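I've had two arms clearing dishes at my kitchen sink since January, and in that time they have flooded nothing and broken one plate. What they did do was stop dead in the middle of a job with a plate held over the basin, four times in one week, and I spent a good long while blaming the wrong thing. So these are my tips, in the order I wish I'd had them.
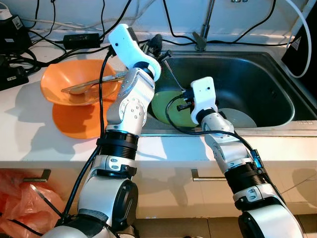 Dishes at the sink, both arms on the job.
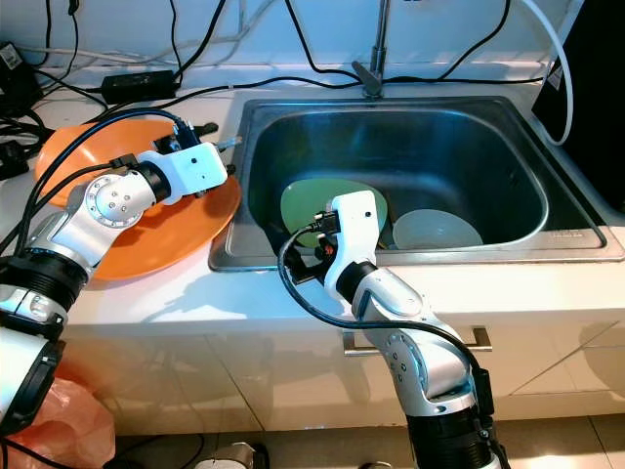
The fault went like this. The right arm would go down into the sink, get hold of a plate, start to lift, and then everything froze and the log filled up with "joint 4 timeout." Sometimes the gripper stayed shut. Sometimes it let go, which is how I lost the plate (a Flestetti dinner plate, and of course they don't sell singles). I swapped the motor in joint 4. I swapped it back. I reinstalled the Sumex control software twice and ended up on build 512, then went back to 483 because the forum swore by it. No change at all!

It was the cable. The plug at the gripper end had worked itself partway out, maybe the width of a fingernail, and every time the wrist turned past a certain point it lost contact. If I'd wiggled one connector on the first day I'd have saved myself a week and a $40 motor.

## Wiggle before you buy

Power everything down, then push on every plug along the arm, one at a time, starting at the gripper and working back to the shoulder. You're feeling for a click or any give. Then power up, keep your hands well out of reach, and run the arm slowly through its full range with nothing in the gripper. If it faults in the same spot twice, look at whatever cable is pulled tightest in that spot.

## Leave slack, but not a loop you could hang a mug on

My first fix was to give the cable tons of extra length. Bad idea. A big loop catches on faucets, cabinet handles, spoons, you name it, and once it catches, the arm just keeps pulling. What works for me is to bend the joint as far as it goes, leave a couple of inches more than it needs there, and tie it down on both sides of the joint. Hook-and-loop ties, please, and not too snug. Zip ties dug a groove in the jacket of my first cable and I had to throw it out.

## Power bricks and water

OK, this one I should have thought of before there was ever a robot in the kitchen. Power bricks and power strips don't belong on a counter next to a sink. Mine sat out there for months and I just got used to seeing them. Then I found a puddle creeping along the back of the counter one evening, and that was the end of that.

- Plug into an outlet with a GFCI (the kind with the test and reset buttons) and press the test button once a month.
- Get the bricks up off the counter. I screwed a Kuststead wire shelf to the wall, well to the side of the sink, and they all live on that now.
- Let every cord hang in a little dip before it reaches the brick, so drips fall off at the bottom of the dip.
- Wet brick? Shut it off at the breaker first. Don't reach for the plug.
- Cover bare circuit boards. A printed box is fine if it closes on the top side.

## Put the stop button where you'll be standing

I had mine on the wall behind the arms. Guess which way I'd have to lean to hit it. It's now by the kitchen door, at hip height, and I slap it before I pick so much as a teaspoon out of that sink. And check what your stop button does to the grippers! Mine cuts power to the whole thing, the arms sag and whatever they're holding drops. A folded towel in the bottom of the basin has saved me a few dishes.

## Practice with plastic

Until a fix has held for a couple of days, use plates you don't care about. I do 300 pickups on plastic before anything ceramic goes back in. My neighbor on the Ó Flaithearta forum does 1,000, but he has more patience than I do and also, I suspect, more plastic plates.

## Keep bags and towels away from the arms

Plastic bags on a cabinet knob, dish towels, apron strings, all of it can get dragged into a joint. I move mine before a run now. Same for long sleeves if you're going to be anywhere near.

## Write the fault down

Pencil and a sheet of paper on the fridge is plenty. I put down which arm, which joint, what it was holding and which way the wrist was turned. It was that last column that got me to the loose plug: the wrist was turned inward every single time. The log file had all of that in it too, somewhere, but I never would have spotted it there.

Next on my list is a plug with a little locking tab for the gripper end. I've ordered two kinds and I'll add a note once I've had one on for a few weeks.

*Last updated Aug 4, 2026*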